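# Mugs and Cups on the Wooden Table

A small gallery of drinkware in solid colors, with one patterned piece among them. The colors are mostly soft ones - sage, mauve, lavender-gray, pink, light blue - and they sit well on pale wood.

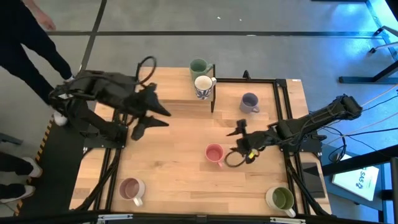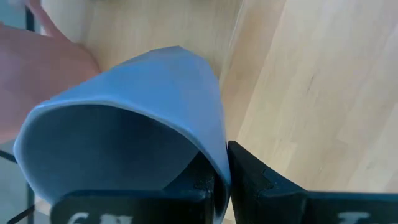 Killoslow Tableware Pages, Vol. 2, No. 60

**First picture.** Six ceramic mugs on a butcher-block top. The sage-green mug is at the back of the raised wooden block, and the white one with the blue pattern is right in front of it. The pink, lavender-gray, mauve and olive-green mugs are down on the table.

**Second picture.** A light blue cup tipped on its side, with a pink cup beyond it. The blue one is plain on the outside and a darker slate blue inside.

## Notes on the colors

The olive-green mug is the one most people ask about. It has a cream exterior and a white handle, and it looks like the largest of the six. The mauve mug also has a white handle, with a pinkish interior. A white handle makes a mug easier to match with plain plates, and it's what I'd suggest to anyone starting a mixed set from nothing.

Sage green and lavender-gray are the two colors I would buy again first. They go with nearly everything, including old white china that has yellowed a little. The salmon pink is stronger. One of those on a shelf is enough for me, though I know of a kitchen in Plornden with a full row of them and it looks fine.

The white mug with the blue pattern is the only patterned one here. Blue and white goes with other blue and white even when the patterns don't match, so it is an easy kind to add to over time. Edumari market is a good place to look, on Monday mornings, at the tables nearest the parking lot. Most of the sellers there will let you pick single mugs out of a boxed set if you ask before they start packing up.

## Mixing a set

My own shelf started with a boxed set from Foulkes, all one color. Over the years the set got smaller and I filled the gaps with single mugs. It took a while to get used to. The heights were different and the handles were different, and the shelf looked messy until I stopped lining them up by size and put them in order by color, light to dark.

A few things I check before buying a single mug:

- The handle. I want room for at least two fingers.
- The rim. Run a fingertip all the way around it. Small chips are easier to feel than to see.
- The base. An unglazed ring will scratch a soft wood table, so I keep a sheet of fine sandpaper for smoothing it.
- The inside. Pale interiors show tea stains sooner. Baking soda and a damp cloth takes care of most of them.

Cups with a wide mouth and a narrow base are comfortable to drink from but let the coffee cool faster. I use mine for soup. They also tip more easily than a straight-sided mug, so they go at the back of the shelf.

## Wood under mugs

Butcher block is a good background for colored glazes and a fair amount of work to keep nice. Hot mugs can leave pale rings on an oiled top. I wipe mine down with mineral oil in April and again before the holidays, and leave it overnight before putting anything back. Coasters help, when people use them.

Light wood in particular makes the grayer colors look warmer. A lavender-gray mug that seemed dull in the store can look quite different at home. If you can, take one outside or to a window before you pay for it.

## About the gallery

The Killoslow pages have 327 entries so far, mostly mugs, with some bowls and a few pitchers. The index is sorted by color first and then by type. Plates are kept in a separate list - that one is still being put in order, and the links for the green section don't all work yet.

Next up is a page of small bowls, followed by more blue and white.

Page views to date: 3,355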